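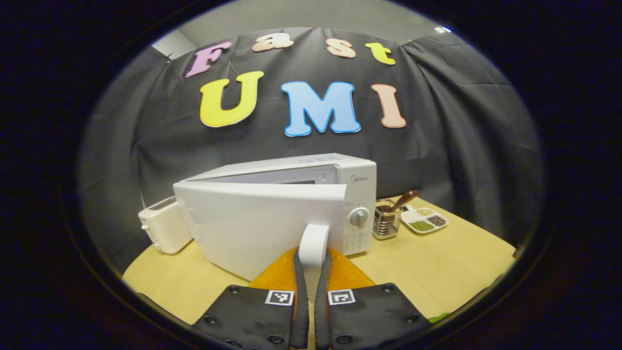 Microwave bench, door open. Toaster to the left, utensils and the grain tray to the right.

Food Skills 2105, Week 3: Reheating, toasting and using a small bench well

Welcome back, everyone. These are my notes for the third session, tidied up a bit from what I'll be saying on the day (and padded out, for anyone who has to miss it). Print them or keep them on your phone, I don't mind which, but please have the jobs list at the end handy when you come in.

This week is all about the small appliances. I know a lot of you signed up hoping for knife work and proper sauces, and we'll get there! But most of you told me in the first session that you're cooking in share houses, studio flats or a granny flat out the back of somebody's place, and that the microwave does more of your cooking than the stove. So let's get good at it.

1. Setting up the bench

Look at where the door swings before you put anything else down. Microwave doors usually open to the left, which means anything you leave on that side ends up behind the door the moment you open it. I like the toaster over there all the same, a bit further back, as I'm hardly ever reaching for both at once. The right-hand side is for the things you grab with the door open: wooden spoon, tongs, a folded tea towel. Leave yourself a clear patch in front as well. You want somewhere to put a hot plate straight down without doing a lap of the kitchen looking for a spot.

A mesh holder is good for utensils because air gets in and they dry properly. If yours is a solid crock, tip it out now and then and have a look at the bottom. You may be horrified.

2. Power and time

Most people only ever use one setting, full power, and then wonder why the edges are like leather and the middle is still fridge-cold. Turn it down and give it longer. With a dial model it's easy to overshoot on short times, so check the markings, turn it slowly and stay nearby.

My rule for a plate of leftovers is medium power, a loose cover, stop halfway and stir, then let it stand for a couple of minutes before you eat it. Standing time counts as cooking time. The heat keeps moving through the food after the thing has beeped at you. For anything with meat or rice in it, get it steaming hot the whole way through, and only reheat it the once.

3. Bread, and why it goes wrong

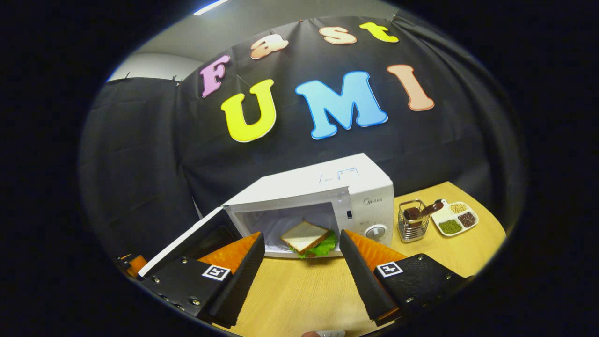

Sandwiches are where I see the most disappointment. Bread heats very quickly, softens, and then goes tough as it cools, and the filling has usually barely warmed up by then. If you want a warm sandwich, keep it to short bursts on a piece of paper towel, with the slices opened up a little so steam isn't trapped between them. Cutting it into triangles first helps too. For colour and crunch you need dry heat, so toast the bread on its own first and put the sandwich together afterwards. And no foil in the microwave, please, ever.

We'll try it three ways in class and you can decide for yourselves. I have my favourite but I'm keeping quiet until you've all had a taste.

4. Grains and seeds

Small quantities are worth portioning out before you turn anything on. A divided tray is brilliant for this, though little bowls or an old muffin tin do the same job. Keep each one in its own compartment until you need it, particularly if they have different cooking times. We'll cook ours from a 240 g batch, split between the groups, and I'd like you to write down how much water yours took up. Use a deep bowl. Grains foam and climb, and scrubbing starch off a turntable is a miserable way to spend an afternoon.

5. Cleaning up

Bowl of water, slice of lemon, a few minutes on high, leave the door shut for a bit, then wipe. Do the door seal as well, and the crumb tray under the toaster (unplug it first, and let it cool).

Jobs for this week

Read the power section again before class.
Find the wattage of your microwave at home and write it down. It's normally on a label somewhere.
Bring one clean container with a lid.
Groups are capped at 12, so swap with someone early if you need the other time.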